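Furoshiki

Furoshiki are square Japanese wrapping cloths, and the word covers both the cloth and the wrapping you do with it. I've been hooked on them ever since my neighbor Reiko Tsuji handed me a jar of plums tied up in one (I kept the plums, and she had to ask twice for the cloth!). The name joins the words for "bath" and "spread," and the usual story is that bathers laid the cloth out, stood on it to change, and then bundled their clothes in it to carry home.

Sizes run from little ones for a lunch box up to big ones that will hold bedding. Cotton is the everyday choice, silk is for gifts and formal visits, and you'll find polyester in plenty of shops now. A true furoshiki isn't perfectly square, by the way, one side is a touch longer.
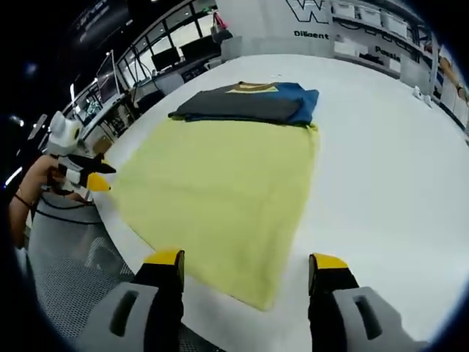 Most wraps start the same way, with the cloth turned like a diamond and the object in the middle. You bring two opposite corners over, then tie the other two in a flat square knot, called ma-musubi, and it holds beautifully but slides open when you want it to. I practice with whatever is in the house. A T-shirt folded into a flat rectangle, like the charcoal and royal blue one on the pale towel, is about the easiest thing to learn on, though a fuzzy towel makes a lumpy knot and you'll want thin cotton pretty quickly.

Bottles are trickier, and I still lose one now and then. The small museum in Hirano has 1,027 cloths and brings out the wedding ones every September, cranes and pines mostly, so go early!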